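I have been told, twice this year, that my life would improve if I could see everything I own. The advice came first from a cousin and then from a weekend workshop run by a company called Kovari, which charged 46 dollars and gave us tea. The idea is simple enough. You throw out the cardboard and the old biscuit tins, you buy clear boxes and wire baskets, and from then on nothing gets lost, wasted or bought twice.

I'm not convinced.
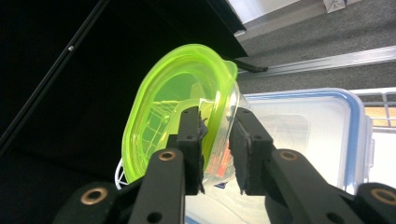
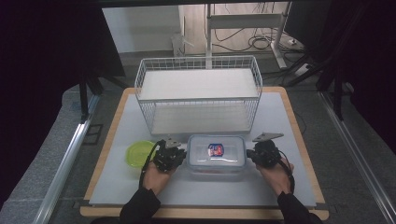
Clear plastic and white wire, with a bit of lime or neon green.

I'll start with the claim I find weakest, that seeing a thing means you'll use it. I have had a bag of red lentils in full view at eye level since last May. I see it every morning. I see it so often that it has become part of the wall. When I finally made soup, I bought a fresh bag on the way home, and I don't believe a better container would have saved me. Asnakech Dinsa, who led the workshop and was very patient with my questions, called this "visual fatigue" and suggested moving things about every few weeks. So the system that was meant to spare me the work of remembering now asks me to rearrange the pantry on a schedule.

Then there is the wire basket. I own five. They were sold to me as airy and easy to wipe, and they are airy. Anything smaller than a lemon either pokes through the bottom or leans out the side. Garlic sheds its skin straight onto the shelf below. Pens are hopeless. The usual fix is to line the basket, or to put little boxes inside it, and at that point I'd like somebody to tell me what the basket is for. I will admit they stack all right if you lay something flat over the top, and they're good for towels.

Lids are a separate grievance. A friend of mine, Haoran Feng, swears by the Fovivari range because every lid fits every box of the same size. That's true on the first day. His kitchen drawer now holds more lids than boxes, same as mine, same as my mother's, and hers were margarine tubs that cost her nothing.

Colour I'll defend, a little. A bright rim is easy to find in a dark cupboard, and if you share a kitchen it settles arguments about whose lunch is whose. Our old share house on Gebretsadik Lane ran for five years on coloured lids and a marker pen. But a coloured lid works just as well on a tub you already have.

What bothers me most is the order of events we're sold. First you buy the containers, then you become tidy. The Hastier catalogue that came with our workshop folder had a "whole pantry" set priced at 1188 dollars, before tax, and the woman next to me was circling it. She had told us over tea that she'd moved three times in four years and still had boxes she hadn't opened. I don't think she was short of boxes.

My own pantry got better when I ate what was in it and didn't shop for two weeks. Half the shelf came free. I kept two of the clear boxes, for flour and rice, and gave the rest to the school fair. The lentils are still there.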